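November 4, 2023

**Club notebook – Dinda project, simulator session**

Long one today, so I'm writing it up before I forget which settings we ended on. For anyone who missed it: we've decided to do the whole first round of Dinda in simulation, and only ask for time on the proper arm once the grasp code stops embarrassing us. The club has the arm from December, and I'd like us to walk in with something that works on screen at least.

We started by clearing out the old file. It still had the Flokus shelf, two bins and a floor with a terrible checkerboard on it, and every one of them was being loaded whether we used it or not. All gone now. I set the backdrop to a plain dark blue, which makes the silhouette of the arm really easy to pick out (and is kinder on the eyes after three hours!). The file is saved as dinda_bare and please, please make a copy before you edit it.

The first job was getting the arm to come in from above and hold with the hand pointing straight down. We'd had the wrist joint sign the wrong way round since the last session, so every time we asked for "down" we got something closer to "wave at the neighbours". One minus sign in the config and it was sorted. I then spent ages looking at the fingers from the wide view, because at this size they merge into one pale block and I couldn't tell open from shut. Lesson for me: read the finger values off the log and leave the picture for checking the pose. 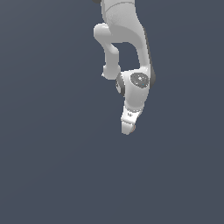

*Wide view, hand pointing down, fingers reading as one block from this side.*

I'm pleased with that pose. The forum advice was to leave the elbow wherever the solver puts it, but we tried it with a preferred elbow position and the motion was much calmer, so I've kept the preference in. It's the line marked "elbow hint" near the bottom of the config if you want to fiddle.

Then the ball. We voted on objects last time and baseball won over the mug, mostly because a round thing shouldn't care which way up it is. Well, the code cares! The grasp planner we borrowed from the Plarko exercise wants a box, so for now it gets a box wrapped round the ball, and the fingers are told to aim for the middle of the two side faces. That sounds fine until you notice that a box round a ball has corners where there's no ball at all, and any plan that drifts a bit high closes on nothing. We had a lively argument over whether to fix this in the planner or just shrink the box. Shrinking the box is the lazy answer and it's the one we went with.

Runs, in case someone wants to compare later:

- 16 attempts with the full-size box, 11 of them ended with the ball held
- 15 attempts with the smaller box, only 2 misses

Those are all with gravity switched off for the ball, so don't get too excited. With gravity on we need a table or a stand under it, and we've not modelled one yet. Somebody had a cardboard-tube idea for the real arm that I quite liked, and a short cylinder would be dead easy to add to the file.

After that we moved the camera in close, which I should have done at the start. From here you can see properly how much room there is on either side before the fingers close, and it's so much easier to talk about when everyone's looking at the same gap. We went back and forth over how the ball should be centred. My feeling is that being slightly nearer one finger doesn't matter with the gravity off, as the first finger to arrive will just nudge it along, but on the real thing that nudge could send it rolling. So I'd like a centring check before the close command, even a crude one. The stitching has gone fuzzy as well – that's the low texture setting, which I turned down to get the runs through faster on the old Van Damme desktop. It makes no difference to the planner, so leave it low unless you're making pictures for the open evening.

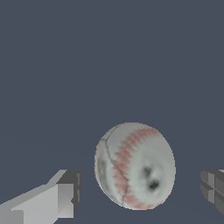

## For next time

- Put the cylinder stand in and switch gravity back on for the ball. Expect it to go badly at first.
- Write the centring check. I'll have a go at this at home, but if someone gets there before me I won't be offended.
- Try closing at half speed and see whether the misses change. I've a hunch they won't.
- Tidy the log output. It prints the finger values on every single step and you have to scroll for a week to find the one you want.
- Decide whether the mug gets its turn after the ball or whether we go straight to the real arm. I'm for the mug, since the handle will upset the planner in new and interesting ways.

Copy of today's logs is on the shared drive in the Dinda folder, next to the config with the elbow hint in it.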